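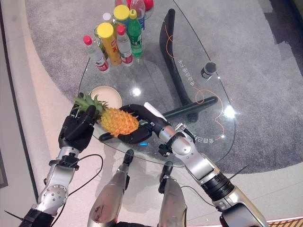 I caught Angelica Lagman at the end of a very long day, and she had one condition for talking to me: she was going to eat while we did it. Fair enough! She'd been on her feet outside the Prerkov gate since before six in the morning, and she had a container of cold noodles and a voice that was mostly gone.

If you read Dradadness at all regularly you know the background, so I'll be quick. Prerkov wants to ship military parts out through the Laryea docks, the port authority wants to lease them the north pier, and a whole lot of people who live up the hill don't want either thing to happen. Angelica has been organizing in Laryea for 14 years (tenants first, then the bus fare fight) and she got pulled into this one by a neighbor's flyer.

"I thought it was about truck noise," she told me, laughing. "I went to the meeting to complain about trucks. Then somebody read the lease out loud, and I'm sitting there going, wait, what are we loading onto these boats?"

I asked when it stopped being about trucks for her. She chewed for a while.

"My uncle worked at a base back home, when I was little. He fixed refrigerators. He was proud of it, and he also hated it, and he never once explained that to me. I think about him a lot at that gate. Somebody is always fixing the refrigerators, you know? I'm not mad at those people. I want to talk to them."

And she does talk to them. I watched her spend most of the lunch break leaning on the fence with two guys from the pier, arguing about overtime. One of them took a leaflet. The other one told her she was wasting her life, and she asked him how his knee was.

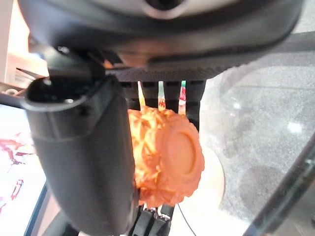 Bright orange, bumpy, with a scalloped rim at one end.

The petition had 885 names when we spoke. She's a bit grumpy about petitions in general, and I pushed her on that, because I've handed out plenty of them myself and I'd like to think it wasn't for nothing.

"No, no, they're good for the doorstep," she said. "You need a reason to knock. But the port authority can put 885 names in a drawer. It's harder to put 200 people in a drawer." That was the turnout at the April march, the one that went down Commerce and got stuck behind the street sweeper. I was there, I had the wrong shoes on, and I can tell you the drummers did not get tired at any point.

Not everybody in the coalition agrees on where to go next. I-hsuan Wan, who edits the Drosarura bulletin and has been to more port hearings than anyone I know, would like them to put everything into the lease vote. I called her afterward. "There's a decision with a date on it," she said. "I love a march, but I want people in those chairs at 3 o'clock when the item comes up, and I want them to have read the thing."

Angelica wants the dockworkers first, vote or no vote. "If the lease loses this year, Prerkov comes back next year with a nicer slide show. If the people on the pier won't load it, that's a different conversation." Then she said I-hsuan was smarter than her and I should print that, so I have.

I wanted to know if she worries about being called unpatriotic. She's heard it, mostly from cars.

"They yell it and the light's still red, so then they have to sit there with me," she said. "I wave. One lady rolled the window back down and asked where the bathroom was."

She's back at the gate tomorrow morning, and she's looking for someone with a van. Also a second megaphone, if you have one that works.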